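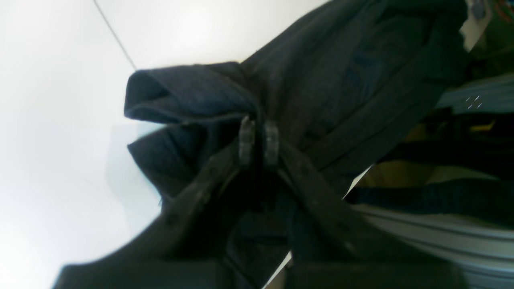
Chapter 6: Brakes, and How a Vehicle Gives Up Its Speed

15 min read

Most of us learn what a brake pedal does long before we ever wonder how it does it. You press, the car slows, and you get on with your day (or with worrying about the truck behind you). In this chapter we're going to linger over that ordinary moment, and I hope you'll bear with me if we linger a while, because there is a great deal going on under your right foot!

Let's start with a pickup coming down the long grade outside Nallow with 400 pounds of gravel in the bed. A moving truck carries energy, and the brakes have to turn most of that energy into heat. Double the speed and you have four times as much of it to get rid of. Students tend to nod at that sentence and then forget it by lunch, so please read it twice.

When I was learning the trade, my first shop teacher, Nizar Karaki, had us work out the stopping distance for an old Foso wagon on dry pavement. We came up with about 218 feet, and we were very pleased with ourselves until he asked how much of it the driver had used up just moving a foot from one pedal to the other. We hadn't counted that part at all. You'll do the same problem in Section 6.2, and you'll have the advantage of having been warned.

From there we follow the push of the pedal through the master cylinder, along the brake lines, and out to the calipers, where the pads squeeze the rotor. We'll compare disc brakes with the older drum type, look at why fluid that has taken on water can boil on a hill, and finish with antilock systems, which release and reapply the brakes far faster than any driver could.

Keep a pencil handy, and if there's a car in your driveway, go and look through the wheel spokes before you turn the page.

Related chapters
Chapter 5: Steering and Wheel Alignment
Chapter 7: Springs, Shocks, and Ride Height
Case study: Towing with the Plorniner
Shop worksheet: Bleeding the brakes on a Jara sedan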